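Home | Projects | Reports | Contact

Sellwood Clothing Reuse – progress report to Trolberg, February
Prepared by Riet Verbeke
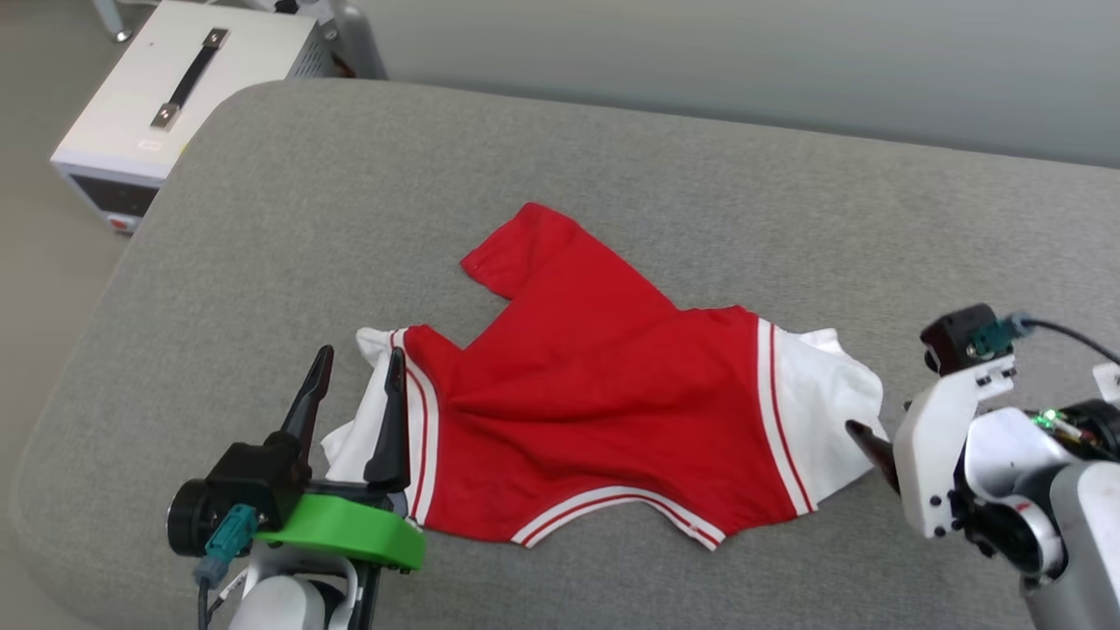 Folding remains the slow part of the work. We took in 368 garments this period and 93 are still waiting to be folded and bagged. Anahera Fairweather expects the backlog to clear by the next report. I doubt it.

Short-sleeved shirts are the main trouble. Side panels and striped trim pull a different way from the body, and a shirt put down crumpled has to be spread out before anyone can fold it. The padded gray surface is kind to fabric, but I'm not convinced it helps with getting a flat hem – a hard table might do as well for less money.

The plan promised 200 bagged items a month. I would not sign off on that figure yet. We ask that the second payment stay as agreed and the target be looked at again.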